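There is a particular pleasure in folding towels on a bed that has just been made, and Hauke Sperling has been doing it at his guest house in Trirthorpe long enough to have opinions. He likes a dark towel on a pale sheet, and he likes it square, though he'll forgive a corner that sticks up a little. 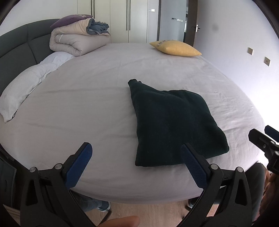

Dark green on lavender-grey, with the padded headboard behind.

His cushions are another matter altogether (he owns up to a weakness for mustard!), and they wander from bed to sofa and back again as the mood takes him. 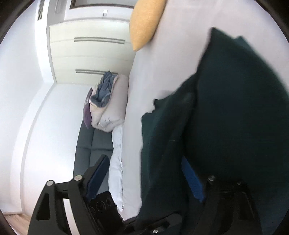 Page last changed in May, 6 pm

Tall white wardrobes keep the spare linen out of sight, and Hauke irons all of it himself, pillowcases first, with the radio on and a pot of tea going cold beside him.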